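Two-arm cell, part 4: zippers

The cell has been running since July in the back half of the workshop on Clokcombe, and until now it has only handled rigid parts. Blocks, lids, a tray of M5 nuts. Soft goods were always on the list, and a zipper is a reasonable first test: the path is constrained, the part you have to grab is small, and the thing it is attached to moves whenever you touch it.

Most of the first evening went into cable routing. The old arrangement had the wrist cable zip-tied flat along the link, which was fine until the wrist rolled past a certain angle and the corrugated sleeve started pulling on the camera bracket. I now leave a generous loop over the top of the arm and clip it at one point near the middle of the link. The bracket no longer flexes under load, and the extrinsics held across a full session for the first time.

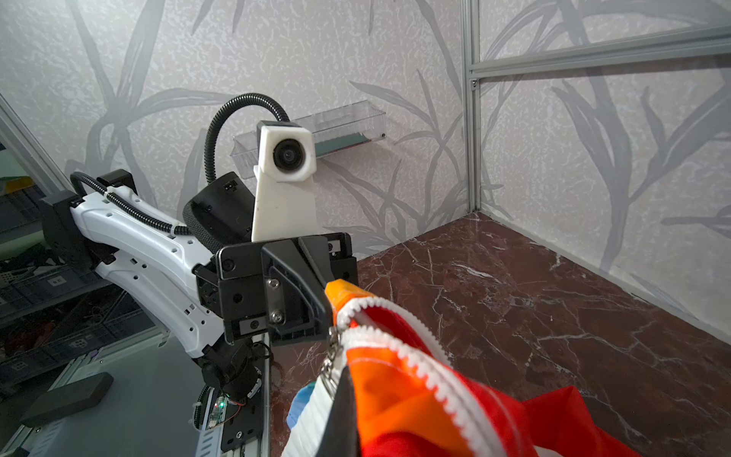 Gripping the pull

The test article is a printed fabric pouch in loud colors. The striping is useful for debugging, as I can tell from a single wrist view which end of the bag I am looking at. The pull hardware is less friendly. There is a small metal ring at the slider, and on polished stone it reflects enough light to confuse the segmentation. My detector, Dondon, is a small network trained on 408 labeled crops, and it was happy to call white veins in the marble a zipper edge. I added 71 crops of bare countertop as negatives and the false detections mostly stopped.

Approach height matters more than I expected. The fingers are tapered, and they need to come in open, low and nearly parallel to the surface. If they come in steep, one tip lands on the ring and pushes it under the slider. The current sequence is to hover, open wide, re-detect, descend, and only then close.

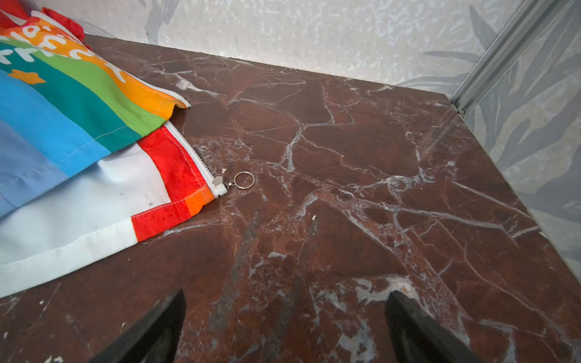

I also dropped the closing force to 40 percent of the old setting. At full force the ring rotates between the pads and pops out sideways. At 40 it stays put, although the pads are wearing faster at the tips and I will have to print another set in a softer material. Petrenko, the planner I wrote for the rigid parts, needed very little change here. It treats the pull as a point with a preferred direction and leaves the rest of the bag out of the collision model.

Leaving the bag out of the model only works if something is holding the bag. With one arm, the whole pouch slides along the stone and the zipper stays exactly where it was. So the second arm presses down on the folded upper edge with a flat jaw while the first takes the tab. The two motions are coordinated by Kumenel, the scheduler, at a fixed rate, with a force limit on the holding side. I tried letting the holding arm follow the fabric, and it chased its own error until I hit the stop button – so for now it stays still. 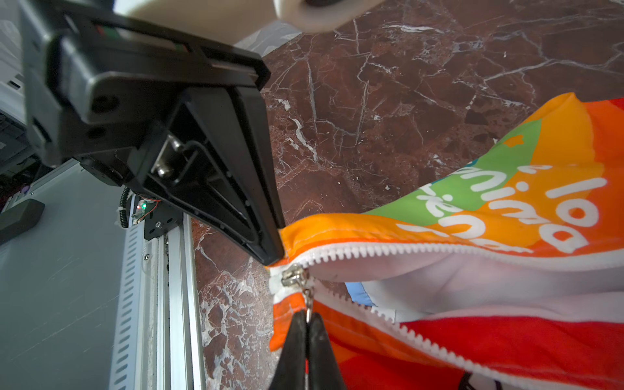
Open items

The holding point is still picked by hand in the interface. It should come from the detected zipper line, offset to one side.

Out of 11 logged failures on Wednesday, most were lost grips partway along a curve. The planner needs waypoints that follow the tape, and at present it draws a straight line between the two ends.

Finger pads, softer, with a shallow groove across the tip. Drawing is done, printing this weekend.

Closing the zipper is a separate problem and I have not started on it.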